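A gripper that lets go should have to say so

The fault at the Stullport bakery counter in May was a small one, and most of the people I have spoken to about it would like it to stay small. A packing arm was moving rolls from a cooling table into baskets. Partway through a move it lost its grip signal, and the controller did what it had been set up to do, which was to open the fingers. The roll dropped. The arm then carried on to the basket, opened again over nothing, and logged the move as complete.

It did this 14 times before anyone stopped it. The log for that run shows 80 rolls packed and no errors.

Yae Takeda, who ran the morning shift, found the rolls behind the table. She pressed the stop, reached in to clear them, and the arm moved. It had not been stopped at all. The button on that side had been wired to pause the job, and the job restarted when the light barrier cleared. She pulled her hand back in time and has a bruise on her wrist to show for it.

I think there are two failures in that story and that the industry only wants to talk about the second. The button was a bad piece of wiring and it has been put right. Every supplier will agree that a stop button must stop the machine. It costs them nothing to say it, as the rules already do.

The first failure is the one I would like to see treated as a safety matter. The machine did not know whether it was holding anything, and it was allowed to report as though it did. The Vekska controller can read finger width and motor current. Either would have shown that the fingers had closed on air. The check was switched off during setup because soft goods kept tripping it. Bread gives way when you squeeze it, the current never reached the threshold, and the line kept halting. So someone turned the check off and the line ran.

I understand why. I have worked on lines where a false alarm came every 20 minutes, and after a week of that you will do almost anything to make it stop. But the threshold could have been set for bread. It takes an afternoon with a few dozen rolls.

The work itself looks simple enough, and this is part of the trouble. A roll is held across its middle from the side, lifted clear of the table and taken to the basket. Between the table and the rim there is only the pressure of the fingers.

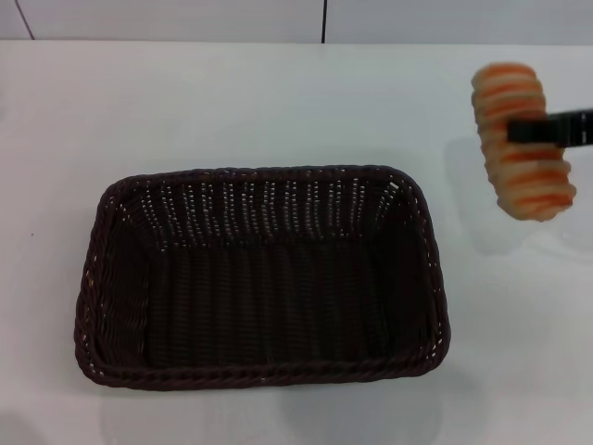

Toshiko Maruyama wrote to me after I raised this at a meeting and said I was making too much of it. A dropped roll is waste, she argued, and calling it a safety fault will only teach operators to ignore the word. If every miss brings the line to a halt, people will bypass the check again, and next time they will hide it better.

She has a point about alarms. I am not asking for the line to halt at every miss. I would let it miss once, record the miss, and go back for another. After two in a row it should stop and call someone over. What I will not accept is a record that says nothing happened. Takeda reached in because there were rolls on the floor and the screen was green. If the screen had shown the first drop, she would have had one roll to deal with and a reason to distrust the machine -- and she would probably have cut the power before putting her hand anywhere near it.

Navance, which fitted the line, has offered to turn the check back on at its next service visit. That is 7 weeks away. It is a settings change and can be done over the phone.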